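Evaluation Diary, Packaging Cell Trial
Irnby Site, Operations Office
Entry for Sunday

The office opened at 7 this morning to make use of the quiet building. The Viltance two-finger gripper kit has now been on trial at Irnby for most of January, and the loan agreement requires a written view before the unit is either purchased or returned. This entry records the state of the evaluation as it stands tonight and will be attached to the file without further editing.

The quoted price for the kit is $1779. It covers the gripper body, one pair of fingers, the wrist camera, the mounting plate and a license for the teaching software. It does not cover the second set of finger pads, which the brochure shows on the same page as the kit and which a reasonable buyer would take to be included. A note on this point was sent to the Viltance sales desk on the first day of the trial. The reply confirmed that the pads are sold separately and offered no discount.

Installation was completed within one afternoon. The mounting plate fitted the existing arm without an adapter. The cable guide did not, and the cable is still held with a tie that should be replaced before any purchase is approved. The software asked for a restart twice during setup and has not done so since.

The work chosen for the trial is the opening and closing of retail boxes with separate lids. This was the task on which the Nuvton unit was judged last year, and the same written procedure was kept so that the two could be compared fairly. A phone box is a demanding item for any gripper. The lid fits closely, the walls are thin, and a customer will return a carton that shows a crushed corner.

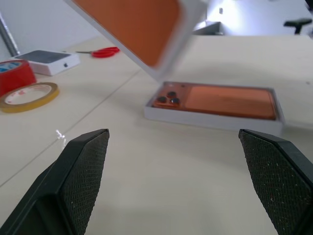

The procedure calls for 40 cycles in each session, with the lid placed by hand at the start and the arm returned to its rest position at the end. Any mark on the carton visible under the desk lamp is to be counted as a failure. The office considered a gentler standard and decided against it, as Doherty, the packing contractor, applies the stricter one to goods it receives from us.

On results, the kit has performed acceptably. The session completed on Friday evening produced no marked cartons. Earlier sessions were less even, and most of the trouble was traced to the closing force, which arrives from the factory set at 64 on the software's own scale. That value is too high for thin board. The manual mentions the setting once, in an appendix, and gives no advice on choosing another. A lower value was found by trial and has been written on the inside cover of the manual for whoever takes over the cell.

The finger pads deserve a separate remark. The diamond pattern grips coated board well, and no slipping was recorded once the force had been corrected. The pattern also collects lint and loose fibers, and the cleaning interval in the manual appears optimistic for a room where cartons are handled all day. A dry brush before each session is recommended. The office has added this to the start-up sheet in its own wording.

The wrist camera gives a usable view of the work between the fingers. Its picture softens when parts move quickly, and the teaching software does not permit the exposure to be changed. Viltance has stated that a later release will allow it. No weight has been given to that statement in the scoring.

Support has been courteous and slow. Two written questions were answered in full and a third remains open, concerning the warranty on the fingers when they are used with pads from another supplier.

The present view of the office is that the kit should be bought, subject to a written answer on the warranty and the inclusion of one spare pair of pads at the quoted price. The Nuvton unit will stay in the storeroom until then. The next session begins tomorrow after the morning delivery, and the cable tie is to be looked at first.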